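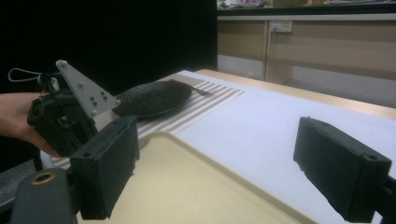 Two hand-held grippers by the white-topped table.

24/03/2025
Posted by Femcombe Sites Notebook

Mengate camp, bath house (building 7 on the 1943 plan). Continued from the loose sheets in the green folder.

Compared the construction plan with the postwar demolition survey. The plan gives the bath house an undressing room at the west end, then showers, then a dressing room at the east end. The survey labels the same rooms in reverse order. One of them has the wrong orientation. The north arrow on the survey was added in a different ink, and the boiler room is drawn on the correct side only if that arrow is ignored. I am using the plan until something contradicts it.

The gate is a separate problem. The Jerkitz negative shows a double gate with a guard hut to its left, and the box label says "main entrance." The main entrance had a brick lodge, which appears in both aerial views. The gate in the negative has a wooden hut and single-track rails running through it, so it is most likely the service gate on the south fence. Please do not repeat the label in captions. Entered in the finding list as "gate, south fence (probable)."

Clothing store: the ledger records 936 blankets received, with no date on that line. The entries before and after it are both from May 1944, in the same hand. A later typed summary moves the figure to the prisoners' clothing column, and at least two local histories have copied it from there. The ledger heading is clear enough to read without magnification. It says blankets.

Foundations: the plan has the bath house 25 m long. Pacing the visible slab gave a shorter figure, but the east end is under brambles and the edge was not found. No measurement recorded. Needs a tape and a second person.

The Nedelcu memoir describes crossing a ditch by a plank bridge to reach the showers. The ditch is on the plan, and there is a culvert but no bridge. The passage is on page 16 of the typescript; the printed edition leaves it out. Cite the typescript.

Still open:
- second copy of the demolition survey, if the county office has one
- frame numbers for the rest of the Jerkitz box
- whether building 7 was renumbered after the north extension
- scan of the ledger page, both sides, including the cover note

Contact the notebook | © Femcombe Sites Notebook | Back to top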